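The lane to Sastwood, and whether it deserves the fuss
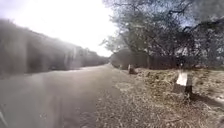

Sitthorpe Walking Club - members' blog

I have been told since November that the lane out to Sastwood is the prettiest walk we have. Lenuța Ardeleanu put it in the club newsletter twice. I went on 29th March, and I remain to be convinced.

It's a narrow paved road with a long hedge down the left and trees leaning over from the right. That's pleasant enough. But the hedge goes on and on, and I didn't find a gap in it worth stopping for. If there are views on the other side, as the newsletter claims, you'd need a ladder. The trees I liked better. The branches twist all over the place and you get bits of pale sky between them, though the leaves are too sparse to give the "green tunnel" I was promised.

The right edge is my real complaint. The asphalt just gives up and turns into grit and dead leaves, and then you're in the grass. Rok Hoxha says this is good for the knees. Rok also said the whole thing would take 20 minutes, and I was out for well over an hour, so I take his advice with some salt.

Then there's the glare. Go when the sun is on the road and you'll spend the first stretch squinting - bring a hat with a proper brim, not the club cap.

The newsletter calls it 3,000 steps each way. My counter disagreed, but my counter also thinks I walk in my sleep, so I'll leave that one alone.

Would I go again? Maybe, toward evening, and only as far as the bend. After that it's another 12 minutes to the Olteanu farm shop, which was shut.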